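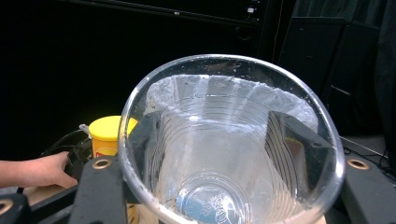
1/ Giving up takeout drinks till September, a thread

Added up what I spent on iced coffee since January. 2617 dollars. Two thousand. Six hundred. I had to go lie down.

2/ Most of it at Jorov on Botstead Ave. Love them. They know my order. That is the problem

3/ So rules. Coffee at home, weekdays and weekends. One cheat a month. Tea at my moms doesn't count, fight me

4/ Started 7th May. Day one fine. Day two headache. Day three snapped at a coworker over a stapler, sorry Helmut Ostermann if you're reading

5/ Cold brew is stupid easy btw. Coarse grounds, cold water, jar, fridge overnight, strain it in the morning. I used a paper towel the first time. Do not use a paper towel

6/ Grounds in my teeth till lunch

7/ Got a real strainer at the Ostholm thrift store, 96 cents. Guy at the register threw in a jar lid that almost fits

8/ Somebody asked about milk. Whatever's on sale. Oat one was 39 cents off so oat it is, tastes like cereal, kinda into it

9/ Also moved 100 bucks into savings which has never happend before in my life. Looked at it twice today

10/ Walked past Jorov this morning, other side of the street, head down. They waved. I waved back. Kept walking

11/ ok bus is here, more tmrw if I survive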